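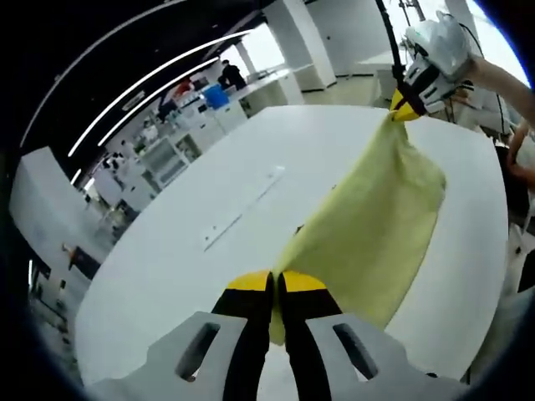 Figure 3. A pale yellow-green cloth held by two of its corners over the large round table. The middle of the cloth sags between the two holds.

4.2 Holding the cloth before the first fold

Most written advice on folding towels and cleaning cloths begins with the cloth already lying flat, as if it had arrived on the table that way. In our sessions at Cledthorpe it hardly ever did. Cloths came to the table in a heap, with their corners tucked under and their edges rolled, and a good part of the work we wanted to study had already taken place by the time anyone made what we would call a fold. We therefore treat the opening of the cloth as a stage of its own, and in this section we try to say a little about what goes on in it.

The stage has a plain enough goal. Two corners have to be found, taken up and moved apart until the cloth hangs or lies open between them. In Figure 3 one corner is held low and near, the other higher and to the right, so that the cloth runs on a slant over part of the table. We came to call this a slanted hold, to set it apart from the level hold in which both corners are kept at the same height. The level hold is the one people tend to describe when they are asked how they open a towel (and they describe it very confidently, with their arms out in front of them), yet slanted holds were common in the sessions themselves, above all at a table as wide as ours.

We were at first inclined to code slanted holds as mistakes, or as level holds that had not been finished. Dayana Lozano, who did the first pass of coding, argued against this, and after a long afternoon of going back and forth we came around to her view. A slanted hold leaves part of the weight of the cloth resting on the table, and it lets the lower corner act as a kind of anchor while the other one is drawn away. Seen in this light it is a perfectly sensible way to begin, and a reader who has ever made a bed alone will probably know the feeling of it.

The sag in the middle deserves a word too. When the corners are pulled far apart the upper edge goes nearly straight, and the cloth can be lowered with few wrinkles. When they are closer together the middle drops into soft folds, and these folds tend to reach the table first. What happens to them then depends a great deal on the fabric. Thin cotton dish towels in our set kept a crease wherever they touched down and had to be smoothed by hand. The thicker cleaning cloths were more forgiving, and a small tug at one corner was often enough to let the middle settle. We had expected size to matter more than thickness, and we said so in our July planning notes, so this was a pleasant surprise to us.

A free edge may also hang straight down beside the hold, as the right edge does in Figure 3. We learned to pay attention to such edges. A hanging edge is easy to follow down to the next corner, and in 11 of the sessions it was the edge that was picked up next, before any part of the cloth had been laid flat. This shortcut does not appear in the household guide by Maldonado that served as our starting point, where all four corners are put down first and the folding starts only afterward. We do not think the guide is wrong - it is written for beginners and it is very clear - but it does leave out a habit that seems to come quite naturally.

For coding purposes we settled on the following. The opening stage begins when a first corner is lifted clear of the heap and ends when the cloth lies on the table with no corner held. A hold is slanted when one corner is plainly higher than the other, and otherwise it is level. Refugio Espinoza coded a share of the sessions a second time under these rules, and the disagreements that remained were nearly all over when a corner had been let go, a question we return to in Section 5. Wherever the two coders could not agree, we kept the later moment.

One last matter concerns the table. A round top gives no straight side to line an edge up against, and we wondered whether this would change how cloths were opened as well as how they were folded. The rectangular tables at Lultbridge gave us a chance to compare, and the results are set out in the next section along with the fold counts.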